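Section 4: Adding a Movie Trailer to Your Vunum Watchlist

Welcome back! By now your Vunum box should be talking to your TV, so let's get to the fun part — saving trailers so you never miss an opening weekend again.

1. Press Home on the remote and scroll down to Coming Soon. The first time you open it, the list can take a minute to fill in (there are 2,162 titles in there, so be kind to it).

2. Highlight a movie you like the look of and press Play. The trailer starts right away, with sound, so you may want to turn things down a little if the kids are asleep.

3. Press the star button while the trailer is running. A small "Saved" note pops up in the corner.

4. To be told when the movie opens near you, choose Remind Me and type in your zip code.

Note: Your watchlist holds up to 400 trailers. Once it's full, the oldest one drops off the bottom.

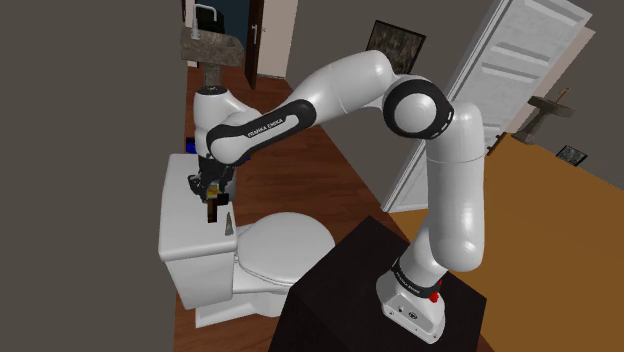

5. Go to Settings, then Family, and pick the highest rating you're happy to have on screen. Animated movies get their own row here, and it's worth a look.

Caution: Don't unplug the box during a download. If error 59 appears, hold the star button until the light blinks, then start over from step 1.

Guide text by Nahuel Pereyra, updated 12/21/25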